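4.2 Datenerhebung mit biegeschlaffen Objekten

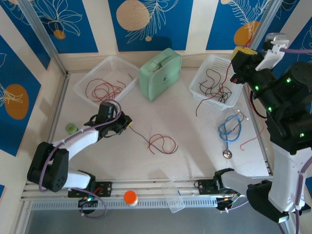

Abb. 3: Zweiarmiger Arbeitsplatz mit Kabeln, Stethoskop und zwei gelochten Körben.

Für die Aufnahme der Demonstrationen haben wir das Protokoll von Shimada und Noguchi übernommen und an zwei Stellen geändert. Erstens wird die Anfangslage der Kabel vor jedem Durchgang neu gewählt. Zweitens darf der Bediener einen misslungenen Griff wiederholen, ohne dass die Episode verworfen wird — solche Korrekturen fehlten im früheren Datensatz Modley fast ganz.

Insgesamt wurden 1.101 Episoden aufgezeichnet, davon 300 mit beiden Armen gleichzeitig. Eine Episode dauert höchstens 60 Sekunden. Zur Auswertung wurden 36 Anfangslagen zurückgehalten, welche im Training nicht vorkommen. Als schwierig erwiesen sich vor allem dünne Litzen, die flach auf der weißen Tischplatte liegen (vgl. Abb. 3). Bei ihnen schätzt das Modell die Greifhöhe oft zu groß, und der Greifer schließt über dem Draht. Eine mögliche Abhilfe wird in Abschnitt 5 diskutiert.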